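About Us

Posted in April by the Lekberg Clothing Library
3 min read

Quick version, between loads. Lekberg is a clothing library and mending service. You borrow clothes, wear them, send them back. We sort, fold, fix what needs fixing and send them out again. Membership sits at 1,083 households, mostly families and people who are sick of buying work pants.

Folding is most of the day. Knits, browns, denim, repeat.
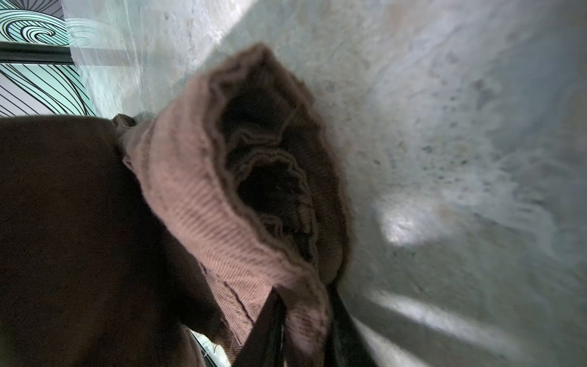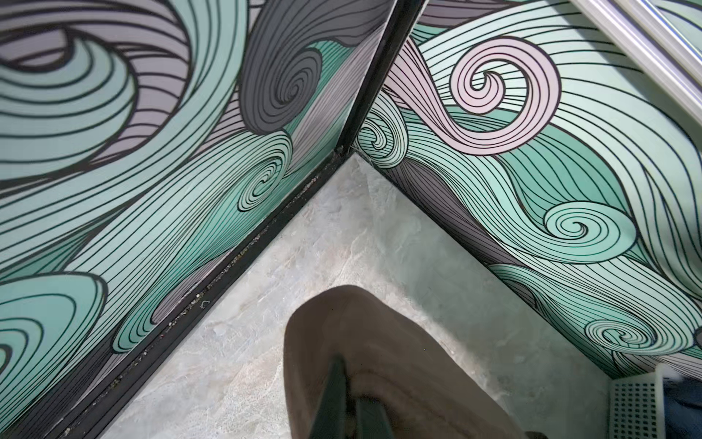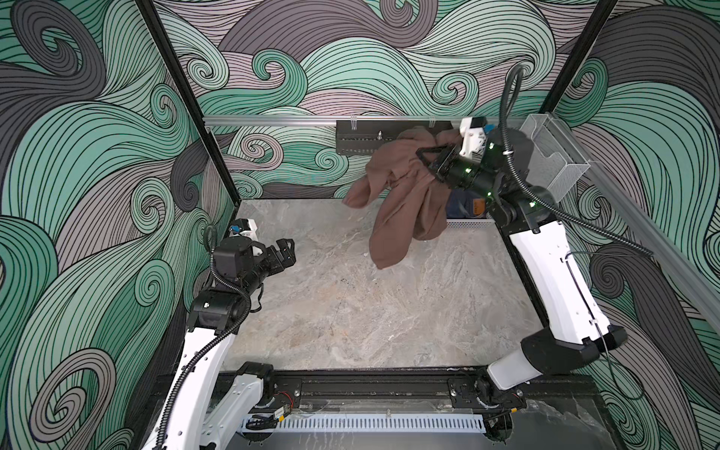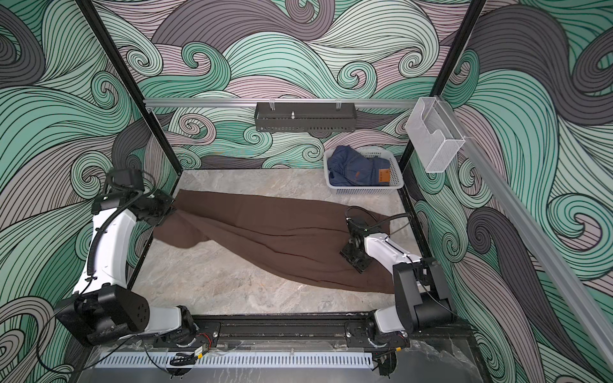 We started with 2 racks and a borrowed steamer in the back half of a shop that used to sell blinds. Outgrew it in one winter. Now there are 3,000 pieces on the books, 2,482 of them out with members at last count. The rest are on shelves or on the mending pile, which is taller than we'd like.

How things get folded, as people do ask. Knitwear gets rolled or folded, never hung, the shoulders go funny on a hanger. Pants in half along the leg, then in thirds. Jeans go waistband out so the label and size are easy to find. Anything dark gets a going-over for lint first. Brown is worse than black for it, no idea why.

Socks and small knits used to go missing constantly. They now have their own drawer and their own colour of tag. Still lose the odd one.

Mending is done on site except for zips and leather, which go to Hervieu across the road. They've been at it a lot longer than us and their zips don't come back. Hems, buttons, elbows, pulled threads, all ours. If a patch is going to show we'll ask you to pick the colour before we start.

Niltetti is our kids' range. Same deal as the adult membership but you can swap sizes any time without using up a swap, kids being kids. School jumpers go fast in the last week of the holidays so get in early.

Deliveries go out in Plastora tubs, the grey ones with the clip lids. Please send them back. We'd rather not use bags and the tubs stack properly in the van. Rinse it if something's leaked, otherwise don't bother washing it, we do them all anyway.

Drop-in is Tuesday, morning till mid afternoon. Ring the bell twice, the washers are loud. Donations welcome if they're clean and you'd lend them to a neighbour. No swimwear, no single socks, no more fleece vests for now thankyou, we have plenty.

Prices and the waitlist form are on the Join page. Hoping to update this one more offen than we have been.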